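Subject: Re: [Perkberg choir] Hall flowers and the running order for November

On a morning in November, Soo-ah Ham wrote:

> Dear all, could someone please tell me whether we're singing the Okoth piece before the interval or after it? I've got both written in my folder, in two different pens. Also, is it true we're getting 70 chairs and no more? My sister wants to bring her whole book group.
>
> Soo-ah

Dear Soo-ah, and dear everybody,

After the interval! I'm sorry, the first pen was my fault. I read the order out wrongly at the end of rehearsal, when half of you already had your coats on, and then put it right the week after when the other half were away with colds. So please write it in large letters: the Okoth opens the second half, and the two lullabies close the first.

On the chairs, yes, 70 is what the hall will give us, and 43 are already spoken for, so do tell your sister to be quick (and how lovely that she wants to come at all, after the draughts last year). Gyu-bin Min is keeping the list and would rather have names by email than on the backs of envelopes.

Altos, I've been thinking about page 11. The breath before "and all the river sleeping" has crept in again, and I do understand why, it's a horribly long line, but if you stagger it in pairs as Anouk suggested it sounds like one enormous pair of lungs. A-yeong Wi has kindly said she'll take anybody who'd like to go over it for half an hour beforehand, at her house, with biscuits.

And the flowers:
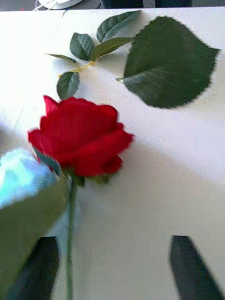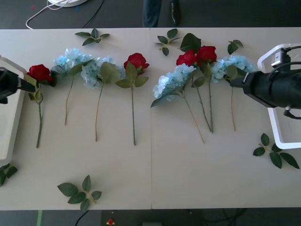

Now, what to wear. Jong-dae would like us all in black again and I'd dearly love a bit of colour, and we've gone back and forth so long that I'm simply going to decide: black, with one coloured thing each, a scarf or a tie or whatever you've got in the drawer. If you're stuck, go by the flowers and pick either the deep red of the roses or the pale blue of the hydrangeas, and we'll look as if we'd planned it. No perfume please, for the sake of the second sopranos.

Folders back to me afterwards, with the pencil marks left in.

With love to you all,
Anouk Segers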